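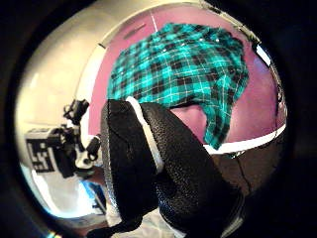
November, a little after 3, Orakzai cell. Spent a good part of the afternoon on the hand unit again, and I'm glad I did — the left bracket screws had backed out nearly 6 turns between them, so no wonder the marker readings wandered! Snugged them up, wiped the tag, reran the cloth routine with the turquoise plaid (still my favorite, the crossed bands make any slip so easy to spot). Log 834 is the one to keep. Next check at 600 cycles, and please bring back the small hex key.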